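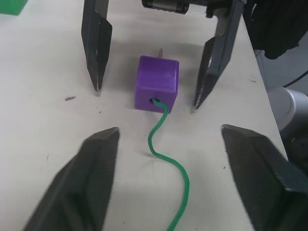 Attachment 1: wrist view, near arm. Cube, cord and far gripper in view.

Ticket: Cord pull policy, success rate drops after wrist camera crop change
Project: Keline
Component: bimanual eval, cube and cord task
Opened by: Erick Lyimo
Assigned to: Myroslav Zinchenko
Opened: Aug 6, 2024
Status: Resolved, one follow-up open

Summary
The policy trained on the April data no longer closes on the cord reliably. The near arm goes down beside the cord, closes on nothing and then carries on with the pull as if it had a grasp. The far arm behaves normally. Same checkpoint, same cube, same table. The only change I know of is the new crop in the image preprocessing.

Expected behaviour
Far gripper closes on the sides of the purple cube and holds. Near gripper closes on the green cord and pulls back toward its own base. Episode ends when the cord is straight.

Observed behaviour
Far gripper closes and holds. Near gripper misses the cord, usually on the side the cord bends toward first. Pull motion runs to the end with an empty gripper. No fault is raised.

Steps to reproduce
1. Load the Keline checkpoint with the default eval config.
2. Place the cube with the cord hole facing the near arm.
3. Lay the cord in a loose S toward the near arm, as in Attachment 1.
4. Run with logging on and save both wrist streams.

Log, M. Zinchenko

Entry 1
Reproduced on the first attempt. Checked the obvious items first. Camera mount is tight. Hand-eye calibration repeats within tolerance. Gripper width reads correctly at both ends of travel. Joint logs from the near arm show the commanded and measured positions agree, so the arm is going where the policy tells it to go. The problem is upstream of the controller.

Entry 2
Compared the preprocessing configs. The April data was cropped from the full sensor image with the centre shifted down. The new crop is centred. At the resolution the policy sees, that moves the cord exit at the cube face by 22 pixels. I expected the image augmentation to cover a shift of that size. It does not. Random shift was turned off for the wrist streams in the training config and left on for the overhead stream. No comment in the commit.

Entry 3
Restored the old crop and ran a full block of 300 episodes, then 300 with the new crop, alternating the cord layout between left-first and right-first bends. With the old crop the misses are spread evenly over both layouts. With the new crop they pile up on left-first layouts. Attachment 1 is a left-first layout.

Entry 4
Erick asked whether the wooden peg behind the cube or the specks on the tabletop could be pulling attention. Masked the peg in the input and reran a short set. No change. Wiped the table and reran. No change. Removing either one from the list of causes.

Entry 5
Looked at why the pull runs on an empty gripper. The policy predicts action chunks, and the chunk that starts before the close already contains the first part of the pull. Nothing in the wrist image at that point forces a replan. This was true before the crop change too. It was hidden by the better grasp rate.

Cause
Crop offset between training and evaluation on the near wrist stream, with no shift augmentation on that stream. The missing grasp check is a separate fault that made the failures look worse.

Fix
Crop parameters are now stored with the checkpoint, and the eval script refuses to start if they differ from the config. Retrained from scratch on the same 2311 demonstrations with random shift turned on for both wrist streams. The new checkpoint passes with either crop. Left-first and right-first layouts now show the same miss rate within noise.

Comment, E. Lyimo
Confirmed on my side. I would like the method note changed as well. It says the policy is "robust to camera placement", and what we tested was the overhead camera only. Please limit the claim to that camera or add the wrist results.

Comment, M. Zinchenko
Agreed. The sentence now names the overhead camera. The wrist results go in the appendix, with the failing checkpoint included for comparison. I have also noted that all trials used one cube and one cord, so nothing in the table says anything about a thicker cord or a different colour.

Comment, E. Lyimo
Fine. Closing the crop part.

Follow-up, open
Add a grasp check after the near gripper closes, using measured finger width, and cut the action chunk at that point. The cord is thin, so the threshold will have to be set close to fully closed. Check encoder noise before choosing a value. Assigned to Erick Lyimo.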